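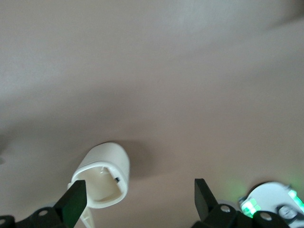
I've been chewing on the Karkard paper since December, and I keep landing in the same grumpy spot. I like the method and I believe the result. I just think most of us are quoting the wrong number from it.

Quick recap if you haven't read it. Karkard is a training recipe for robot arms that see the world mostly through a little camera down at the wrist. You collect demonstrations, you train a policy on them (so far so ordinary), and then you let the policy throw away any stretch of a demonstration where the camera view barely changes from one moment to the next. The claim is that all that near-still footage teaches the arm to dawdle. Cut it out, and you get a policy that makes up its mind sooner. The authors trained on 700 demonstrations and reported a jump of 14 points in success rate over the same model with nothing trimmed. Everybody quotes the 14. It's on slides. I've put it on a slide myself!

My beef is that the 14 is an average over 38 tasks, and averages are where interesting things go to get buried. Flip to the table at the back and you'll see that 13 of those tasks hardly moved, or got a bit worse. And if you read down the names of those 13, a lot of them have something in common: a pale, plain object against a pale, plain background. White cup on a cream table, that sort of thing.

I don't think that's bad luck. Think about what the wrist camera gets in a setup like that. There's the gripper, which always sits in the same part of the view, there's one small light-colored thing, and then there's a whole lot of beige. The arm can travel a good distance and most of the pixels won't care. So a rule that says "drop the parts where the view barely changes" is going to drop parts where plenty was going on, just quietly. The final approach is the worst of it, when a person driving the arm slows way down to line up the fingers. That's the most careful bit of the whole demonstration, and it's the bit the rule likes to eat.

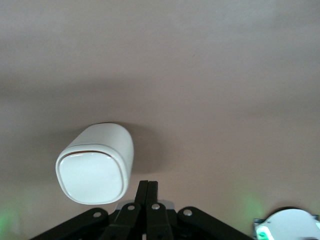
White object, pale background, and very little else for the wrist camera to go on.

I brought this up with Ramiro Sotomayor, who has spent a lot more hours on wrist cameras than I have, and he pushed back, which I was glad of. His view is that I'm blaming the trimming for a problem that was always there. A policy that can't find a white thing against a beige wall is a weak policy, he says, and feeding it extra seconds of beige won't fix it. Change the lighting, put a second camera on the stand, use depth, whatever you like, but don't ask the dataset to make up for a poor view.

He's got a point, and I'd take it further if the untrimmed model had done badly on those tasks too. But it hadn't! On most of the 13 it was doing fine. Something in those slow seconds was useful, and my guess is shadows. A plain object under side light throws a soft gray shadow, and the way that shadow slides and stretches as the camera moves could be a decent hint about where things are. It's faint and it's slow, and a threshold on raw image change will step right over it. I can't prove that from a table in an appendix. Somebody with the raw data could check it in an afternoon, though, by masking the shadows out and running the untrimmed model again.

The other thing that bugs me is how fast we turn a result into a rule. Jirow already has trimming switched on by default in its loader. Kenetti followed a little later. If you start a new project with either one today, your slow footage is gone before you've looked at it, and you have to dig through the settings to get it back. A student who picked up wrist-camera work this spring may never see an untrimmed run. That's a lot of weight to hang on one paper with one threshold.

So what would I like? Mostly small stuff. Leave trimming off until people ask for it. Report results per task, up front, with the losers in the same table as the winners. Try measuring change in a patch near the fingertips instead of over the whole image, because that's where the careful work happens and the beige can't drown it out. I tried a rough version of that on my own data and the trimmed clips looked much saner to me, though I haven't trained on them yet, so take it for what it's worth.

And please, keep the originals. Disk is cheap. I deleted mine the first time around and had to go back and drive the arm through every one of those grasps again, which did wonders for my patience and nothing for my wrists.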